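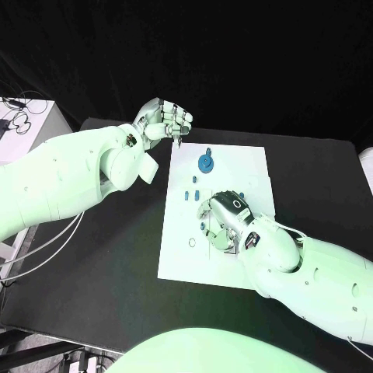 White board on the black table, blue parts set out, Thursday afternoon.

Second session with the blue set. Gear toward the top of the board, post behind it, peg and blocks lower down. I am keeping the board as the fixed reference and drawing all positions on it in thin line, so the layout can be reset without measuring every time. One circle is in. The rest of the outlines can wait until the positions stop changing.

Blue was the right choice. The gray parts from the first order disappeared against the table whenever one rolled off, and I lost two under the cabinet. On white the blue reads clearly from any chair. The Jamley filament costs more than the Ogundipe and strings a little at 185, but the hub came off the plate with a clean edge and needed no filing. The Ogundipe spool goes back on the shelf for brackets.

Pegs: the fit is still tight. I drilled the test strip again with the next bit up and the peg dropped straight through, so the answer is somewhere between. Sanding the peg is faster than buying another bit. Twenty strokes on 1,000 grit, then 2,000 to finish, then wipe. Do them all in one sitting or they come out different.

The gear will not sit flat. Checked it on the glass and it rocks slightly on one side of the hub. Either the plate was cool at that corner or I pulled it too early. Reprint overnight, leave it until morning, compare the two.

The table is better since the top was painted. No glare from the window with the curtain drawn, and the board does not slide now that there is a rubber mat cut for the underside. The cables on top of the cabinet still need sorting. I have written that down four times this month. Velcro ties are in the Skillura box, bottom drawer.

Room was at 72 all afternoon, fan off. Neko invoice came in the mail, paid it, filed it with the October ones.

For tomorrow: reprint gear, sand pegs, buy a finer pencil. The one I have leaves a line wide enough to argue with.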